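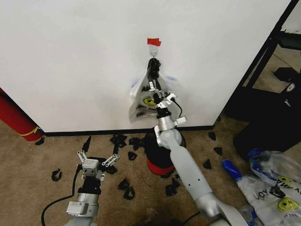 3.2 Hanging the bag: what an adhesive hook does and does not solve

9 min read

Advice on tidying loose packing scrap nearly always begins with the container. Get a bag off the floor, the argument runs, and the floor will follow. Stougaard's Drurkell handbook treats this as settled and recommends a light plastic bag on a stick-on hook at each packing station. We are less sure. The claim rests on two short trials, neither of which compared a hung bag with the same bag left on the ground.

Figure 3. Plastic bag on a white adhesive hook, with black foam pieces on the carpet.

The arrangement in Figure 3 is typical of what the handbook has in mind. The bag hangs by its handle loop from a small hook on a white wall panel, and the pieces to be collected are spread over brown carpet. Two things about it bother us. The first is the mouth of the bag. A thin bag held at one point tends to bunch, as this one does, and a bunched bag has to be opened again before anything can go in. Every piece of foam then costs two actions – opening and dropping – where an open bin would cost one. The handbook's timing sheet leaves the opening out altogether, which flatters the method.

The second is distance. The scrap is on the floor and the bag is up the wall. For a person with a good handful this hardly matters. For single pieces it means a bend and a reach each time, and we found no sign that earlier authors had thought about it. Sveinbjörnsson's notes from the Espinoza store room do mention "some walking," but give no measure of it.

We also asked whether the hook itself deserves its good name. At the Stostville site, 41 hooks were put up in January on smooth painted panels. By the end of the trial 3 had come away, all of them holding bags that staff described as full. That is a decent record for foam, which weighs next to nothing. It says little about cardboard, bottles or wet paper, and the handbook should not have stretched it to cover them.

None of this makes the hung bag a bad idea. It keeps the bag out from underfoot, and the Caltell staff liked it well enough to keep it after we left. But liking a thing is weak evidence that it saves work – people also liked the labeled trays, which added 10 minutes to the closing routine. In the trials reported below we therefore count opening the bag as a step of its own, and we record pieces dropped beside the bag along with pieces dropped in it.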